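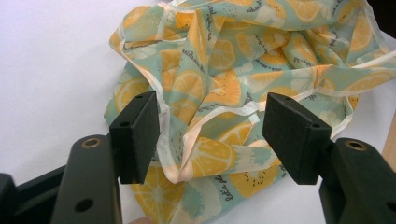
The bag swap at Werkstead is back for October, and I'm so pleased! Bring any clean, foldable shopping bag you never use and go home with someone else's. Last year 100 bags changed hands in one morning and I came away with three (oops).
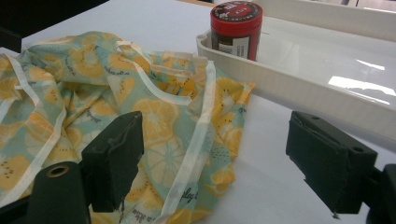 Page last changed: October, 9:52 a.m.

I'm a sucker for fruit prints, so mint green with big citrus slices and white trim is right up my alley. Doors open at 10 a.m., and the folding table is by the Skurna counter. Got a torn strap? Bring it anyway, we'll have thread.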